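I have a soft spot for the sidekick. Give me the friend who carries the bags, holds the horse and gets hit on the head in chapter 2, and I'm happy for the rest of the book.

My favorite is Pandey, from the old Dindau stories my grandmother read us every January. Dindau slays the river giant, sure. But Pandey walks 1461 miles behind him with a cooking pot on his back, and he gets maybe four lines the whole time! One of them is "Are you hungry?"

I used to think that was a joke at his expense. My friend Brisa Ibarra still thinks so — she says a hero's helper is just a hero the writer got bored with. I don't buy it. Dindau without supper is a cranky man with a sword, and he'd have turned back at the first hill.
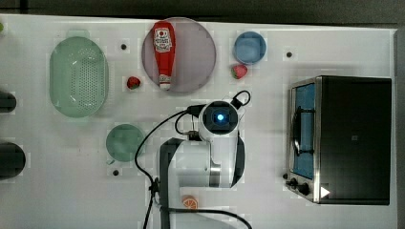 A strawberry and a mint-green colander on a white tabletop.

Most of us are never going to fight a giant. We might get asked to make soup for somebody who is, though, and I'd like a few more stories that stay in the kitchen with Pandey while it cooks.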